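**Trivau** 是一套面向双臂人形机器人的桌面操作软件，包含感知、抓取规划和关节控制三个部分。项目由 Merja Vainio 与 Milovan Perić 发起，主要代码在 Vondport 实验室维护。项目文档称其为“通用操作栈”，这一说法在使用者中有争议：公开的任务几乎都限于单张桌子上的小件物品。

## 结构

感知模块从头部相机取图，先做实例分割，再估计每件物体的位姿。规划模块 Zakaria 据此为左右两臂分别生成候选抓取，按可达性和碰撞余量打分。控制层以阻抗方式执行轨迹，手指闭合由单独的状态机管理。

两臂的规划默认各自独立，只在共享区域内检查互相碰撞。这种做法省计算，代价是双手配合的任务（如一手扶住、一手拧开）须由使用者自己写时序约束。文档对此只有一段说明，所附示例在 2 版之后已无法直接编译。

## 感知

透明物体和手部遮挡是感知模块最常被提到的弱点。深度相机在透明塑料上容易缺失数据，Trivau 的补救办法是用彩色图像的轮廓推断形状。Seidu Kpodo 在一份内部评测中指出，当瓶身有一部分被机器人自己的手挡住时，位姿估计会在相邻帧之间跳动，而打分函数不把这种跳动计入风险。维护者答复说可以调高滤波窗口，但没有给出调高后的延迟数据。

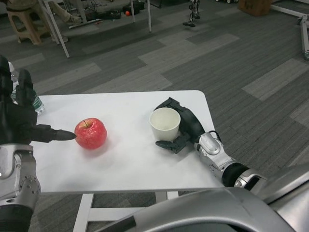 *头部视角下的双臂桌面操作：左手食物侧为苹果，右手拢住纸杯，透明水瓶部分位于左手后方。*

纸杯一类的轻薄物体则考验控制层。默认的接触阈值按硬质物体标定，用于纸杯时需要手动降低。Kwadwo Arthur 主张把阈值交给学习模型预测，Perić 反对，理由是出错时难以追查。两种方案目前都在代码库里，由一个编译选项切换，默认关闭学习模型。

## 评测与争议

项目主页给出的成绩是 60 次抓取成功 50 次。该数字常被引用，但主页没有说明物体的摆放是否随机，也没有说明失败后重试是否计入。Sena Addo 用同一版本在 Imwood 的平台上做过复现，认为结果对桌面高度和相机外参相当敏感，重新标定前后不宜直接比较。她的报告没有给出总成功率，因此也不足以推翻原有数字。

另一项批评涉及“实时”一词。规划模块在物体较少时响应很快，物体增多后候选抓取成倍增加，超时便退回上一次的结果继续执行。日志把这种情况记为正常完成，使用者要打开调试级别才能看到。

## 工具

Trivau 附带轨迹回放器和标定向导。回放器可以逐帧对照相机图像与关节指令，多数使用者认为这是整个项目中最可靠的部分。标定向导共 9 步，中途退出不保存进度，相关问题自一月起一直挂在待办列表中。

## 参见

- 手眼标定
- 阻抗控制
- 抓取规划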